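Ticket 461 – Drinks marked compliant in the school canteen report although sugar is over the limit
Product: Zesisent, menu analysis module
Reported by: Rosângela Guimarães, school nutrition program
Assigned to: Bernardo Barreto
Priority: High
Status: Resolved

Original report

The monthly canteen report for June lists flavored milk and two fruit drinks as compliant with the school drinks policy. The policy limit in our profile is 5 g of added sugar per 100 ml. According to the supplier labels, all three products are above that. The report goes to the parents' group and to the school principals, so I have held it back. Plain milk, water and the unsweetened teas are marked correctly. Food items look fine as far as I have checked.

Steps to reproduce: open Reports, select Canteen Drinks, choose the profile "School policy, primary," run for June, all 12 schools.

Expected: products over the limit are marked red and listed on the exceptions page.
Seen: products are marked green, and the exceptions page is empty.

Comment, Bernardo Barreto

Reproduced on the support copy. The profile is loaded and the limit is stored correctly. I entered a test drink by hand with a value above the limit and it was marked red, so the comparison itself works. The three products in the report all come from the supplier import. Please send the import file and a photo or scan of one label.

Comment, Rosângela Guimarães

File and label attached. The supplier is Brandão. They changed to a new file layout before the June delivery. The import ran with no warnings on our side.

Comment, Bernardo Barreto

Cause of the first fault found. The old Brandão layout gave sugar per 100 ml. The new one gives sugar per serving and puts the serving size in a separate column. Our import map for this supplier has no entry for serving size, so the column is dropped and the remaining value should have been rejected. What happens instead is that the added sugar field is left blank, and the report treats a blank as zero. Zero is below the limit and the product turns green.

That gives two separate problems:

a) the import map for Brandão is out of date;
b) a blank sugar value is treated as zero in the drinks report.

(a) can be fixed in the profile today. (b) needs a code change and I have passed it to Annelies Lanz.

Workaround until then: in Import Settings, turn on "Stop on missing nutrient values." The import will halt on the first product with a blank field and show its item number. It is slow with a large file, but no blank value will get into a report.

Comment, Rosângela Guimarães

Workaround is on. The import stopped at the first fruit drink, as described. I also asked Annelies Lüthi, our dietitian, to go through the June products by hand so the schools are not kept waiting. Separate question while this is open: she says the trend chart on the report page is hard to read. Before-policy and after-policy sales are both blue.

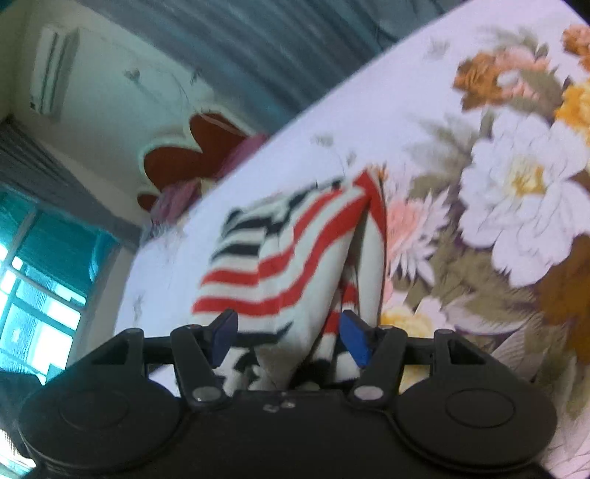

The trend chart takes its colors from the theme, and the theme in use on your site is the default blue set. I checked the two values and they are not the same: before-policy is the darker one, after-policy the brighter one. The gap between them is the kind you get between the two pads in the photo, navy on the left and royal blue on the right. On a screen I can tell them apart at that distance. On a gray printout I would not expect anyone to, and the report is mostly handed out on paper. Go to Appearance, Charts, and select "Line pattern and color." The after-policy line is then dashed. – Bernardo

Comment, Annelies Lüthi

Dashed line is much better, thank you. Manual check of the June products is done. I found one more item with the same fault, a drinking yogurt from Brandão. It is filed under Snacks in our catalog, so it never reached the drinks report at all. Should it be moved?

Comment, Bernardo Barreto

Yes, if your policy counts it as a drink. The category is set per product. Open the item, change Category to Drinks, save, and rerun the report. Past months are not recalculated unless you tick "Include closed periods." I would leave that off until the code change is installed, otherwise the blanks are carried over into the older reports as well.

Comment, Annelies Lanz

Change for (b) is ready. A blank nutrient value now gives the status "No data" (gray), and the product is listed on the exceptions page with the name of the missing field. Blank is no longer read as zero in any canteen report. The Brandão import map now reads serving size and converts to 100 ml. Installed on the support copy and tested with the June file. The flavored milk, both fruit drinks and the drinking yogurt are red.

Known limit: if the supplier gives serving size in grams for a liquid, the conversion is skipped and the product is shown as "No data." The value has to be entered by hand.

Comment, Rosângela Guimarães

Update installed Saturday at 10, import rerun with the stop setting turned off. Results match the hand check. The June report has gone out to all schools. You can close this.

Closing note

Closed by Bernardo Barreto. Follow-up opened for the other suppliers' import maps, Kedex first.

Zesisent Support | Contact the help desk | Terms | © Zesisent | Back to top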